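Home Explore Threads Saved Log in

Marisol Cisneros
Thread, last updated in September

We've had the new white table since the office redo and I'm still waiting for someone to explain who it was for. A few posts on this, mute me if you don't care about furniture.

The plan came from Usow, the design people. Their deck called it a "landing place" and said teams would drift toward it. I've watched teams for a long time. They drift toward outlets and snacks.

It's big, it's white, it has rounded edges and it's glossy. Glossy is the word I'd underline. Look up at our ceiling and it's black, with bright white light strips curving all over it. Now put a shiny white top under that. I asked about this at the sample stage and was told the finish "lifts the room."

It lifts the lights, right into your eyes. By the middle of the table the reflection looks like a swimming pool.

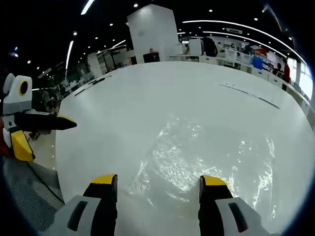 Anayeli Robles wrote back that I should just sit on the other side, she does it every day and never notices any glare.

Anayeli, I tried the other side. I tried all of it, the thing is round at the corners, I went the whole way with a laptop like a person looking for a signal. You get a different light strip, and that's the only change. I do believe you don't notice. I think you may also be someone who works with sunglasses pushed up on her head.

34 replies 12 shares

Price, because three of you asked. The quote I saw was $3,000 for the table. Then a line further down for "surface care," $267. I'd like to know what surface care is. So far I've seen a spray bottle and a roll of paper towels and neither of those is 267 dollars.

Also in the brochure: the top stands up to 3000 wipes. Who counted? Did a person stand there? We have had sandwiches on it, so at lunch that's a wipe per person, and I did the math on the back of the quote and didn't love it.

Rutilio Medrano says the old desks were worse. Fine. The old desks were ugly and one had a drawer you had to kick. But you could read a printed page on them at 4 in the afternoon without tilting it.

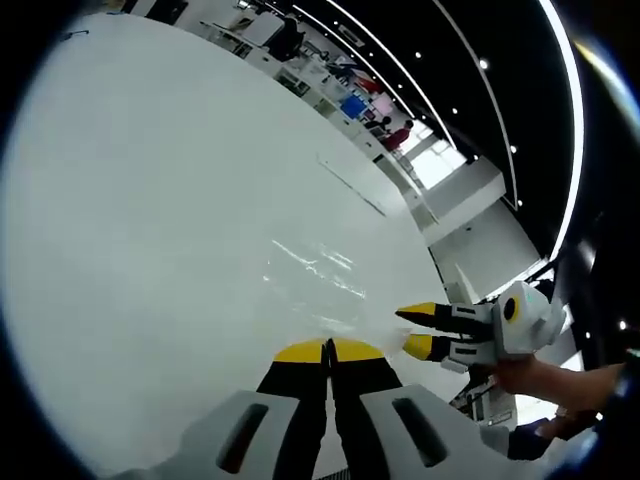
The other promise was that everything would get put away. White surfaces "encourage a clear-desk habit," this is from the same deck. Go look at the long counter by the window side. Bags, containers, an appliance, whatever people were carrying when they came in. It all used to live on our desks. We moved the mess a short walk away and paid for the walk.

And cables. There is no good place for a cable on a table like this. On brown wood you'd never see one. On white it's the only thing you see.

I'll be fair about two things. It's easy to stand around. If you have to lay something out and have people look at it from every direction, it does that, and the old desks pushed together never did, there was always a gap that ate pens. And the mesh chairs are okay. I came ready to complain about the chairs and I've got nothing.

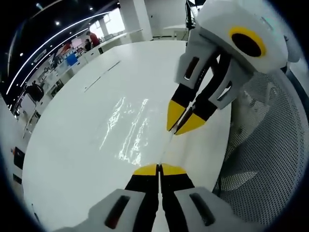
What I'd do: get a matte mat, a big dull gray one, and cover the part where people work. Yesenia Zavala priced a mat from Zorach and was told it would "interrupt the surface." Yes please. Interrupt it.

Or switch off one run of lights at lunch and see if anyone objects. Jacinto Gallegos knows which switch it is. He's been asked to leave it alone.

I've emailed Usow about the finish twice. The reply was a link to the brochure, so I'm going to try the mat and send them the receipt.

58 replies 21 shares Show more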